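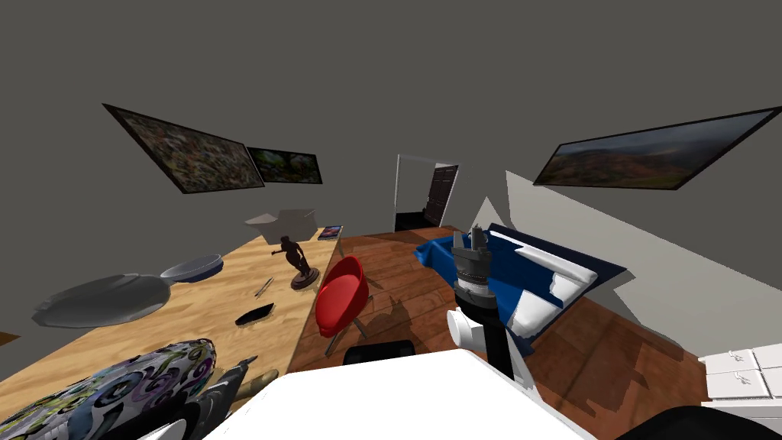

A bedroom with a dark blue bedcover and a long table.

My mother's flu shot took me two buses and most of a day off work, and I've been grumpy ever since, so here goes.

Until June we had a walk-in clinic in Rakside. You turned up, you sat next to someone's coughing toddler, you got your shot and you went home. Then it closed and everything moved to Derunholm, which is fine if you drive! My mother doesn't. Neither do a lot of people her age on our side of town, and we're talking about a place with 4000 residents, so I don't buy the line that there wasn't enough demand.

What we got in place of the clinic was a booking website. I spent a good part of an evening on it (it logged me out twice) and the first slot it offered was on a morning when she has her eye appointment. My neighbor Grethe Mogensen gave up and says she'll skip it this year. She's 81 and has bad lungs. That scares me.

I know nurses are hard to find, and I know a building costs money to heat. But couldn't somebody bring a cooler and a folding chair to the library one Saturday a month? Bảo Tăng, who used to run the front desk at the clinic, told me they once got through 200 people in a single weekend doing pretty much that, in the school gym, with one printer that kept jamming.

The health board meets on Tue 29 October and takes comments from the public at the start. I'm going. If you're in Rakside and have a seat free in your car, Grethe would like to come too.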